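Home-Built Arm, Handout 3: Wrist Camera and Gripper
Instructor: Eustaquio Salinas, Pindmont shared workshop

Wrist view with the jaws open, yellow bottle lying partly on the plate rim:

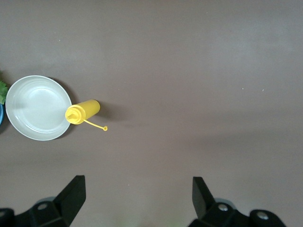

Mounting checks
Tighten the screws on both finger brackets.
Both fingertips must show at the bottom of the camera view.
Route the camera cable clear of the wrist joint.

Before next class
Save 31 stills from your own bench. Set the jaw speed to 873 in the settings file and leave the other values alone.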